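Ongate Studios opened its doors on Saturday, and I went along expecting to be sold something. The outfit calls itself the home of regional film. It is a former carpet warehouse beside a ring road, and 27 of us were walked round it in one slow group.

First stop was Stage Two, where Gunn was shot last winter. Gunn is the boxing drama that was meant to put the place on the map. The ring has gone, and we were shown a taped square on the floor and asked to imagine it. The guide told us the production had brought 400 jobs to the area. I asked how many of them lasted longer than the shoot and was promised an email.

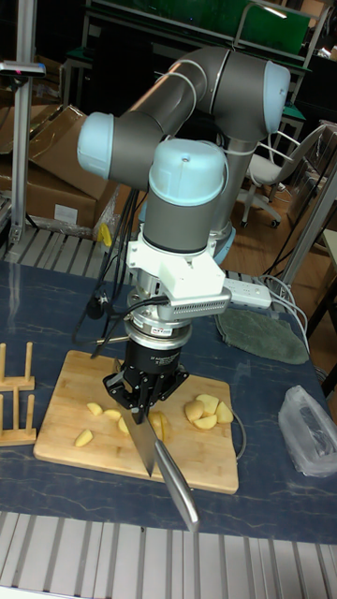
A woman near the front said her son had been one of the 400, and that he got 20 days as a runner and nothing after. The guide thanked her and moved us along to the costume store, which was locked.

Then came the screening room, easily the best part. It has 207 seats, decent ones, and we saw ten minutes of Sula, a true-life story about a long-distance swimmer. The sea looked superb. The dialogue sounded like a charity appeal, and the lead is plainly far too young to play a grandmother.

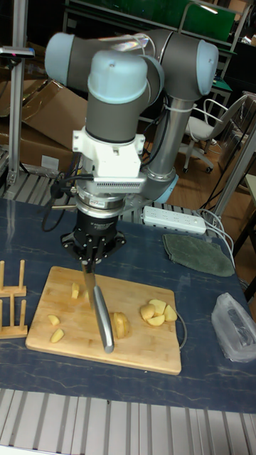 I was still grumbling about that when the lights came up and a trailer for Bilteo began, a heist comedy with a voiceover that explained every joke. No release date was given for either film. "Soon" was the word used, several times.
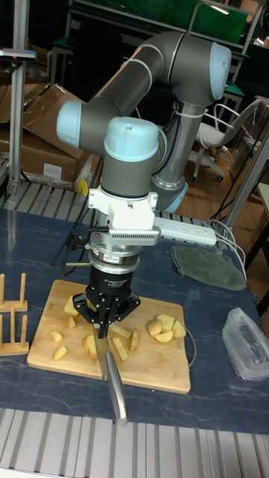
Somebody behind me wondered aloud whether any of these would ever reach a proper cinema, or just turn up on a streaming menu one night in December. We got no reply to that one either.

Tea was two pounds. Entry is free, parking isn't, and the last tour goes at four. My email hasn't come.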